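Cleaning products and their claims: frequently asked questions

Last updated December 23, 2021

We get a lot of post about cleaning products, and most of it asks whether some new bottle is worth the money. Usually we don't think so. The answers below are our opinion, based on use in ordinary kitchens.

Do I need a separate product for every surface?

No. The shop shelf is arranged to make you think you do. Turn the bottles round and read the backs of a kitchen spray, a bathroom spray and a "multi-surface" spray from the same maker, and you will often find much the same list in a slightly different order. Washing-up liquid in warm water deals with most kitchen dirt. You may want something stronger for baked-on fat and something acidic for limescale. We have yet to be persuaded of a fourth.

What does "kills 99.9% of germs" tell me?

Less than it seems to. It is a result from a test, on certain germs, with the product left on for a stated time. That time is in the small print and can be several minutes. If you spray and wipe straight away, you have not done what the test did. Greasy dirt also gets in the way, so a surface normally has to be washed first.

Is a degreaser better than washing-up liquid on a hob?

Sometimes, if the grease is old. On last night's splashes we could not tell the difference. We tried the Cikovora hob spray for a month in September alongside plain washing-up liquid, and the only thing we noticed was the smell of oranges, which hung about until bedtime. Let the hob cool, turn everything off, lift away what lifts away and put the time into wiping. Keep liquid out of the burner openings whatever you use.
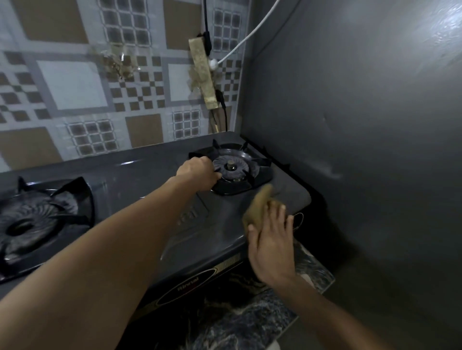
One reader wrote to tell us we were being unfair to degreasers, as hers had shifted a ring of burnt oil that washing-up liquid hadn't touched in two years. We don't doubt it. Two years' worth of burnt oil is a proper job for a degreaser. Our quarrel is with being told to use one every evening.

Are concentrates cheaper?

They can be. Work it out per litre once diluted, and be wary of the number of uses printed on the front. The Ralia concentrate says it makes "up to 48 bottles". We got 13 from ours, mixed to the strength the label itself gives for greasy kitchens. The larger number relies on a very weak mix that the maker suggests for dusting.

Is "natural" safer?

The word alone tells you nothing. Vinegar is natural and will mark marble and some other stone worktops. Citrus oils are natural and can irritate skin. Look for the hazard symbols and the ingredients, and ignore the leaf on the label.

Can I mix products to make them stronger?

Please don't. Bleach with anything acidic, including vinegar and many limescale removers, gives off chlorine gas. Bleach with ammonia is dangerous too. The popular mix of vinegar and bicarbonate of soda is harmless enough, but once the fizzing stops you are left with something close to salty water. It looks busy, and that seems to be most of its appeal.

What about bare aluminium?

Be gentle and be quick. Strong alkaline cleaners, oven cleaner above all, can darken it or pit it, and dishwasher tablets often turn it grey. Warm water, a little washing-up liquid and a soft brush or sponge will do. For thin sheet, support it on something flat while you scrub, or the creases will go. We would not pay for a special aluminium cleaner unless the thing being cleaned was worth a good deal more than the cleaner.
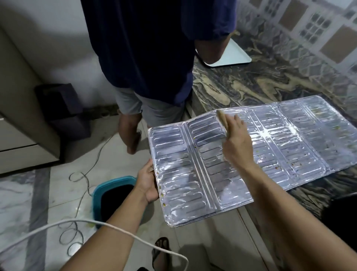
But surely a polish protects the metal, was the objection from Daly, and the tin of Indska polish does promise "a lasting shield". It may do some good on a car trim or a door handle that is left alone. In a kitchen it gets washed off along with the next lot of fat, and we can find nothing on the tin to say how long "lasting" is.

Why do you never recommend a brand?

We have, now and then. It goes badly, as recipes get changed quietly and the bottle we liked is no longer the bottle on sale. We also don't take free samples, which cuts down the number of letters we get from makers.

Do scented products clean any better?

The scent does no cleaning. It is there so that the room smells as though someone has cleaned it. If you like it, fine, but unscented versions are kinder to people with asthma or sensitive skin and are often cheaper too.

You only tested a few things. Why should I believe you?

You needn't. We used four products in home kitchens, with no laboratory, and we have 57 letters from readers that don't all agree with us. Try half your hob with the spray and half with washing-up liquid, and see which half you can pick out afterwards.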